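4. Setting up the two-view cube test

This section covers the bench set-up for the Pravari method, which compares what a grasp policy learns from a head view alone with what it learns from a head view plus a wrist view. Read Section 3 (power and network) first. The arms should already be homed and the emergency stop tested.

You need two people for steps 3 through 9. One runs the console and the other stays within reach of the stop button.

4.1 Wrist view

1. Start the console and open the Views tab.

2. Turn on the wrist stream. Leave the head stream off for now.

3. Open the hand fully and check that the fingers and the thumb are in view. The small blue lights on the fingers should be easy to make out.

4. Leave the wrist stream in its native orientation. With the hand in the rest pose, the room comes through upside down, with the floor on one side of the fingers and the desk along the top. Do not flip the stream in the console. The policy was trained on unflipped images, and a flipped stream will load without an error and give useless results. 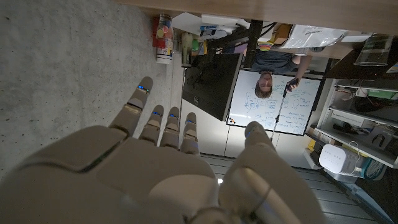 5. Close and open the hand twice. If the stream stalls during either motion, stop and reseat the camera plug before going on.

Note: People and whiteboards in the background are fine. Pritham, the background-change set, was recorded with normal lab traffic, and the success rate did not drop when it was left in. Bright lamps pointed at the palm are a different matter and should be turned off.

4.2 Head view and work area

6. Turn on the head stream. Both hands and the whole taped rectangle must be in view. If one side of the tape is missing, adjust the head tilt, not the table.

7. Put the green cube inside the tape, between the hands. Use only the cube from the kit. Other sizes need a new calibration file (see Section 6).

8. Route the black cables along the arms and let them fall over the side of the table. Leave enough slack for a full reach. A tight cable pulls on the wrist and shows up in the logs as a false contact.

9. Load the start pose. The hands can sit at slightly different heights at this point — the controller corrects for it in the first second of the trial.

Caution: Keep your own hands out of the taped area once the start pose is loaded. The arms may move as soon as the policy is armed.
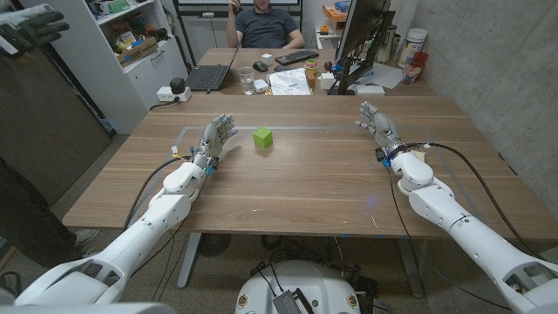 Sillano Manipulation Group — Bench Guide, Section 4

4.3 Running a block

10. Choose a condition: H (head only) or HW (head and wrist). Run both conditions on the same afternoon if you can. Daylight changes made our June blocks hard to compare.

11. Run 44 trials per condition. Move the cube to the next position on the placement sheet after every trial, including failed ones.

12. Mark each trial as lift, slip or miss. A lift means the cube clears the table and stays in the hand until the console beeps. If you can't decide between slip and miss, mark slip and add a comment.

13. Save the block before changing condition. The console does not ask.

What to expect: in the reference set of 583 trials, most of the gain from the wrist view came in the last part of the reach, when the fingers hide the cube from the head camera. For cube positions near the far tape line the two conditions came out nearly the same. Bogdan Piątek's write-up in the Wilczyńska folder has the plots by position.

If your HW block scores below your H block, check step 4 first. Then compare the time stamps of the two streams. A wrist stream that lags behind the head stream is worse than no wrist stream.

Send questions on trial marking to Eugeniusz Szczepańska. For faults in the arms or hands, use the repair form in Section 9 and leave the robot powered down until you get a reply.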